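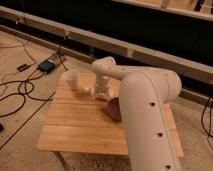

作業台の上の白いアーム。指先のそばに白いカップ、右手に赤茶っぽい平たいもの。

「いまの、失敗です。でも保存します」

部屋に入って最初に聞いた言葉がこれでした。声の主はディグビー・マイヒさん(Digby Maihi)。ロボットに物の扱いを覚えさせるための「お手本」を集めるチーム、Kolline のデータ収集担当です。挨拶より先に保存ボタンを押していたので、私はしばらく入口でコートを抱えたまま待っていました。1月で、外はかなり寒かったんですよね。

Kolline が入っているのは、Holtel という古い建物の2階です。階段が急で、エレベーターはなし。機材は全部かついで上げたそうで、「思い出したくない」とのこと。すみません、聞いちゃいました。

さて、お手本集めって何をするのか。マイヒさんが手元の操縦用の小さなアームを動かすと、台の上の大きいほうがその通りに動きます。カップをつかむ、持ち上げる、決められた場所に置く。そこまでをひとまとまりで記録して、カップを戻して、また最初から。私は正直、もっと派手なものを想像していました。

「みんなそう言いますよ。実際は皿洗いに近いです。一枚洗ったら次の一枚。昨日は306本録りました」

306本! 1本はだいたい十数秒らしいんですが、そのあいだに物の置き直しがあるし、腕は固まるしで、午後の後半になると動きが雑になってくるそうです。だから40本ごとに手を止めてお茶を飲む、というのがマイヒさんのルール。私がお邪魔していたあいだにも一度お茶の時間が来て、やたら濃い紅茶をいただきました。砂糖を断ったら、ちょっと残念そうな顔をされました。

気になっていたことを聞いてみました。同じ動きをそんなに録って、何が変わるんでしょう?

「同じにならないように録ってるんです。カップを手前に置いたり、奥に置いたり、隣の物にくっつけたり。毎回きれいに真ん中に置いてしまうと、真ん中のカップしか取れない子に育つので」

「子」って呼ぶんですね、と言ったら、照れて黙ってしまいました。

もう一人、話を聞かせてくれたのがキリアン・ユエさん(Killian Huet)。集まったお手本を見直して、学習に使うものと使わないものに仕分けする役目です。ヘッドホンをして画面に向かっているので音を聞いているのかと思ったら、何も流していないそう。話しかけられないためだそうです。話しかけてしまいました……。

ユエさんの机には、表計算のシートがずっと開いてあります。列の名前がまた面白くて、「迷い」「二度づかみ」「手前で止まる」など。これ、全部人間側のくせの名前なんです。

「操縦している人が一瞬迷うと、アームも同じところで迷います。それを学習に入れると、モデルまでそこで止まるようになる。前に一度、カップの上で必ず止まるモデルができて、調べてみたら、ディグビーがいつもそこで息を吸っていたんですよ」

横からマイヒさんが「吸うでしょ、普通」と反論していました。私は吸うと思います。

では、冒頭の「失敗だけど保存」は? 失敗は捨てるものだと思っていたので、ここはしつこく聞きました。ユエさんによると、失敗にも種類があるそうです。つかみそこねて、そのままあきらめたものは別の棚へ。つかみそこねたけれど、やり直してちゃんと置けたものは、かなり大事にとっておく。

「きれいな成功だけで教えたモデルは、少しずれたときに戻り方がわからないんです。やり直しのお手本は、わざと作ろうとすると嘘っぽくなるから、自然に出たものがありがたい」

だからさっきの失敗はうれしい失敗だったわけですね、と言うと、マイヒさんは「いや、あれは単に下手だっただけ」。ユエさんも否定しませんでした。仲がいいのか悪いのか。たぶんいいです。

今のひと区切りの目標は1,000本だそうです。この作業だけで、です。次に控えているのが布をたたむ作業で、こちらは社内で「Thái」と呼ばれています。由来を聞いたら、最初に布で試した日の昼ごはんがタイ料理だと勘違いしていた人がいて、綴りまで間違えて、それがフォルダ名になって、もう誰も直せないのだとか。ファイルの参照が全部つながってしまっているそうです。わかる。うちのパソコンにも「新しいフォルダ最終」が居座っています。

布の話になると、二人とも急に口数が増えました。カップは置けばその形のままだけれど、布は置くたびに形が変わる。何をもって「たたみ終わり」とするかで、丸二日もめたそうです。

「角がそろっていれば終わり、と僕は言ったんです」とマイヒさん。「でもキリアンは、しわも見ると言う。しわを見はじめたら家に帰れませんよ」

「帰ってたじゃない」とユエさん。

結局、判定の基準は写真つきで1枚の紙にまとめて、壁に貼ったそうです。それでも新しく操縦に入った人は必ず質問に来るので、紙の余白は手書きのメモでいっぱい。私が読ませてもらったときには、端のほうに「タオルは別」とだけ書いてありました。どう別なのかは、書いた本人も忘れたらしいです。

せっかくなので、私も少しだけ操縦させてもらいました。これが難しい! 手首をひねる感覚が、自分の手と微妙にずれるんです。カップの上まで行くのはいいとして、下ろす深さがわからない。ふちにこつんと当てて、あわてて戻して、もう一度下ろして、やっとつかめました。置く場所は目標からだいぶ外れました。

「いいですね、今の。やり直しが入ってる」とユエさんがヘッドホンをずらして言ってくれました。ほめられたのでしょうか。学習に使うかどうかは、見直してから決めるそうです。

帰りぎわに、お手本を録っていて一番うれしいのはどんなときか、マイヒさんに聞いてみました。少し考えてから、こう答えてくれました。

「学習が終わったあと、こっちが手を離して動くところを見るときですね。それで、自分のくせが出てるのが見えるんです。置く前にちょっと傾けるやつ。あれは直したほうがいいんですけど、直すには録り直しなんで」

録り直すんですか、と聞いたら、「来月」と言って操縦席に戻っていきました。お茶の時間まで、まだだいぶ残っていたようです。

最近の記事
・Fenavmont の工房で聞いた、木の椅子の直し方
・翻訳者の机を見せてもらう(前編)
・翻訳者の机を見せてもらう(後編)
・夜のパン工場、粉の匂いと長い廊下

最終更新:1月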